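Unit 4. Good practice for recording with the hand-held gripper
Course notes, M. Barros

Before the first recording, read the Gatance rules for working in a home. They are short and you must sign them.

Soft objects, such as a sponge, are held with the pads flat on both sides. Close the fingers slowly and stop when the object does not slip any more. Do not squeeze it to half its size.

Each task has 20 recordings. If you drop the object, keep the recording and mark it "drop" in the log. 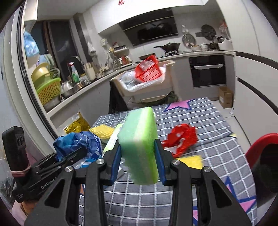

Between two recordings, change the place of at least one object on the table. The cloth stays the same for the whole task. Write the task number, for example 114, in the log before you start and not after.

Exercise for Friday: read section 3 and bring two questions.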